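Sosta: wrist-camera episodes for knowing when to stop

README and data card, release 2
16 July 2026
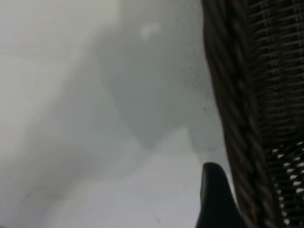 Sosta is a set of 1,312 short manipulation episodes recorded from a wrist camera, along with the labels and the small model we trained on them. The question behind it is a modest one. When a gripper gets very close to something, can the robot tell from the wrist view alone that it should stop moving and think again?

The name is Italian for a stop or a rest. Amedeo Morelli picked it, and he has since had to explain it in every meeting.

What problem this is about

Most of our grasping failures at close range looked the same in the logs. The policy approached well, the object grew until it filled a large share of the view, the background went soft, and the policy kept going as if it still had the full picture. It didn't. What it had was a patch of texture and a lot of confidence.

Woven things are the worst for this. Baskets, mats, braided handles and anything with a rim made of repeated wraps will give a feature tracker plenty to hold on to, and one wrap looks very much like the next. The tracker slips by a wrap and reports that all is well. Smooth mugs fail too, but at least they fail by having nothing to track, and the tracker admits it.

We wanted a model that raises a hand in these cases. We call its output the hold score. It is a single number per frame, and above a threshold the controller pauses, backs off along its last motion and looks again.

What is in the release

episodes/ holds one folder per episode, with the wrist video, joint states, gripper opening and commanded motion.
labels/ holds the hold labels, one file per episode.
splits/ holds train, validation and test lists. Please use them. Parveen Pirzada spent a long time making sure that no object turns up in more than one split, and she will know.
model/ holds the weights and config for the baseline.
tools/ holds the loader, the label viewer and a script called fix_times.py, about which see Known problems.

There are 8 object groups: woven, smooth, clear, soft, printed, metal, paper and other. "Other" was meant to be temporary.

How the episodes were collected

All episodes were driven by a person through teleoperation. The operator was told to reach for a target and carry on until they either touched it or felt they no longer knew where the fingers were. That second ending is the interesting one, and new operators hardly ever used it. They were good at the task and didn't care to admit they were lost. Paweena Onsri rewrote the instructions so that pressing the "lost" button counted as finishing the episode properly, and after that people pressed it.

Episodes run up to 60 seconds. Most are much shorter. A long one usually means that the operator was trying to recover with dignity.

The wrist camera has fixed focus, set for the middle of the workspace. Close objects may be sharp in one part and mush in another, and the far background is often just pale gray. We thought about swapping the lens and decided against it. The robots this work is meant for have the same kind of camera, and a data set shot through a nicer one would have taught us about a nicer robot.

How the labels were made

Each frame carries one of three labels: go, hold or unsure. Two people labeled every episode without seeing each other's work. They saw only the wrist view up to that frame, with no peeking ahead, and were asked whether they would be happy to keep moving the arm. If they disagreed, the frame became unsure.

We left the unsure frames in. An earlier draft of the set dropped them, and the model trained on that draft was wonderfully certain about everything. Bríd Ó Néill plotted its scores on the dropped frames and sent the plot around without comment. The frames came back the next morning.

The baseline

The baseline is called Trisel. It is a small video encoder that reads a short run of frames plus the commanded motion, followed by a head that gives the hold score. It does not read the gripper opening. We tried that, and the model learned that operators relax the gripper a little when they are confused. That made a fine detector of confused operators and was no use at all on a robot running by itself.

Results in brief: on objects from the test split, Trisel beats a plain sharpness threshold in every group but one. The exception is clear objects, where the two are equally bad. The gain is largest for woven items, as we had hoped, and it comes mostly from the motion input. With the commanded motion removed, the model falls back to something close to "lots of texture, therefore hold," and it will pause politely in front of a doormat from any distance.

Full tables are in results.csv. We have kept the runs we didn't like in the same file.

Known problems

Time stamps in the Ploltov subset drift against the joint states. fix_times.py corrects this for nearly all episodes. Those it can't correct are listed in splits/drift.txt and are excluded by default.

Lighting is mostly bright and even. Do not expect the hold score to mean much in a dim cupboard.

Hold labels reflect what a careful person would do, and a careful person is slow. If you follow the default threshold, your robot will also be slow. Naveed Marwat keeps a lower threshold for demos, which he calls the visitor setting. It is not in the config file and we would like it to stay that way.

The score says nothing about force. A robot can be entirely sure of where it is and still be crushing a basket.

Loading the data

Install the requirements from tools/, point SOSTA_ROOT at the unpacked folder and run check_files.py before anything else. If it complains about missing label files, the download was cut short; fetch the labels archive again. The loader returns frames, motion and labels already lined up, in that order.

Changes since release 1

Added the paper group.
Restored the unsure frames.
Moved the Cheema episodes from test to train after finding that two of their objects were already in train under other names.
Corrected the spelling of "teleoperation" in every header. It had been wrong in four ways.

Questions and label corrections go to the issue tracker. For a label you disagree with, include the episode number and the frame, and say which way you would have called it.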